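The Group Chat Does Not Need to Live Forever

I belong to a group chat called Lake Weekend. The lake weekend took place six years ago, in September, and it rained. There were supposed to be twelve of us. Nine showed up, we played cards, somebody burned the chili, and we all drove home. The chat, for reasons I can't defend, is still going.

Well, going is generous. Mostly it lies there. Then on a Tuesday, at a quarter to midnight, Ayuba Lamptey will post a link to a used canoe priced at 320 dollars with the words "anyone??" and my phone will light up on the nightstand like there's been a death in the family. Two people will put a thumb on it. Sorcha Ó Dálaigh will ask who this number is. That takes care of us until spring.

I have a modest proposal, and I know how it sounds coming from a man who still has his college mini fridge. Group chats should expire. You set one up for a trip or a baby shower, you get two weeks afterward to share your photos and settle up for the gas, and then it folds itself up and goes away. 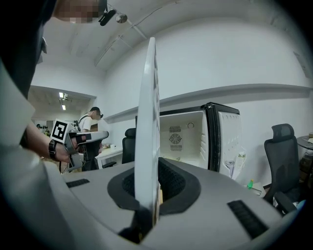

The objection I hear is that this is how people stay in touch. Is it? I have been in touch with Zerrin Tatlı, by this measure, since the lake. I could not tell you what city she lives in. I know she is alive because she once changed the chat icon to a duck.

Meanwhile Lindalva Figueiredo, who quit the chat in its first month (a small gray line of text, "Lindalva left," and you would have thought she'd slapped somebody), calls me every few weeks while she's walking her dog. We talk about her knees and my roof. I know which neighbor she's feuding with and where the fence is.

Leaving is the hard part, of course. It makes an announcement. You can't slip out the back the way you would at a party, with your coat already on and a handful of somebody's nuts. So we mute, and we stay, and everybody is muted – a whole room of people politely wearing earplugs.

I did draft a goodbye last winter. It was warm and brief and I was fairly proud of it. Then Ayuba posted that he'd finally bought a canoe, and it seemed like bad timing. I gave it a thumb.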